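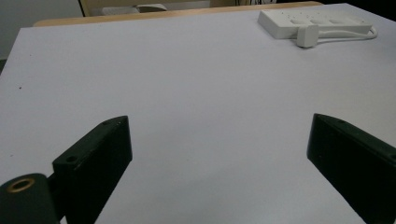

Gefragt von stempelkissen26 am 25. Jan. 2026 in Basteln & Papier

Papier marmorieren: Muster verschwimmt beim Abheben, was mache ich falsch?

Hallo zusammen,

ich habe mich vor kurzem total ins Marmorieren verguckt! Angefangen hat es mit einem alten Buch vom Flohmarkt in Gaden, innen mit so einem wunderschönen blau-roten Kammzugpapier als Vorsatz. Seitdem will ich das unbedingt selbst können. Im April wird meine Schwester vierzig und soll ein Gästebuch bekommen, natürlich mit eigenem Papier vorne und hinten drin.

Mein Stand bisher: Ich arbeite mit Carrageen in einer flachen Wanne, etwas größer als A4, und nehme normale Acrylfarben aus der Tube, mit Wasser verdünnt. Auf der Flotte sieht das Muster toll aus, die Farben breiten sich schön aus und lassen sich mit der Stricknadel ziehen. Aber sobald ich das Blatt abhebe und abspüle, läuft mir alles weg. Übrig bleiben blasse Schlieren und manchmal komplett weiße Stellen. Das Papier ist ein Zeichenkarton mit 200 g.

Muss ich das Papier irgendwie vorbehandeln? Oder liegt es an der Farbe? Den Grund habe ich mit dem Stabmixer angerührt und nach einer Stunde benutzt, vielleicht war das auch zu früh. Freue mich über jeden Tipp, auch über Mustervorschläge für den Einstieg!

3 Antworten

kleistertopf
Oh, ein neues Marmoriergesicht, wie schön! Und die gute Nachricht: Wenn die Farben sich auf der Flotte ordentlich verhalten, hast du den schwierigeren Teil schon geschafft.

Dir fehlt ziemlich sicher der Alaun. Ohne die Beize hat die Farbe auf dem Papier nichts, woran sie sich festhalten kann, und beim Spülen geht sie eben mit dem Wasser weg. Ich löse zwei gehäufte Esslöffel Alaun in 500 ml heißem Wasser, lasse das komplett abkühlen und streiche es mit einem Schwamm dünn und gleichmäßig auf. Die Rückseite vorher mit Bleistift markieren, sonst stehst du nachher da und weißt nicht mehr, welche Seite gebeizt ist (mir mehr als einmal passiert). Die Blätter dann zwischen Pappen leicht beschweren, damit sie flach bleiben, und am selben Tag oder spätestens am nächsten verbrauchen. Länger liegen lassen würde ich sie nicht, das Papier wird mit der Zeit brüchig.

Zum Carrageen: Eine Stunde ist wirklich zu kurz. Da sind vom Mixer noch lauter kleine Luftblasen drin, und genau die geben gern weiße Punkte. Über Nacht kühl stehen lassen, am nächsten Tag auf Zimmertemperatur kommen lassen und vor jedem Blatt einen Streifen Zeitungspapier über die Oberfläche ziehen.

Den Karton würde ich auch tauschen. 200 g ist für Vorsatzpapier viel zu steif, das bricht dir im Falz. Nimm etwas um die Hälfte davon, ungestrichen. Ich bin seit Jahren mit dem hellen Bogen von Zuso glücklich, der saugt gerade richtig.

Und zum Muster: Fang mit dem Steinmuster an, also einfach nur tropfen. Danach hin und her ziehen, erst quer, dann längs, und zum Schluss der Kamm. Einen Kamm baust du dir aus einer Holzleiste und Stecknadeln. Wenn der erste Kammzug klappt, springst du durch die Küche, versprochen!

papiermotte_48
Einfach andere Farbe nehmen. Bei mir ging es mit Acryl aus der Tube nie, mit den fertigen Marmorierfarben sofort. Kosten halt mehr.

tinte_und_faden
Ich schließe mich kleistertopf beim Alaun an, möchte aber die Tubenfarben verteidigen. Die gehen schon! Sie müssen nur dünn genug sein, etwa wie Milch, und gut durchgerührt. Sinkt ein Tropfen auf den Boden der Wanne, ist die Farbe meistens zu dick. Breitet er sich zu wenig aus, hilft ein winziger Tropfen Ochsengalle, und zwar wirklich winzig, sonst schiebt diese eine Farbe alle anderen an den Rand.

Beim Auflegen mache ich es so: Blatt an zwei gegenüberliegenden Ecken halten, erst die eine Ecke aufsetzen und dann in einem Zug diagonal absenken. Stockst du zwischendurch, gibt es eine Linie quer durchs Muster. Abheben ruhig sofort, und beim Spülen das Wasser nur sanft über ein schräg gestelltes Brett laufen lassen. Kein harter Strahl aus dem Hahn!

Für das Gästebuch: Mach dir unbedingt mehr Bögen, als du brauchst. Vorne und hinten das gleiche Muster gibt es beim Marmorieren ja nicht, aber aus vielen ähnlichen Blättern findest du zwei, die zusammenpassen. Und die anderen werden Briefumschläge. Zeig uns doch, was draus geworden ist!

Kommentar von stempelkissen26
Alaun! Den habe ich in der Anleitung glatt überlesen. Ist bestellt, und der Grund für morgen steht schon im Keller. Vielen, vielen Dank euch dreien!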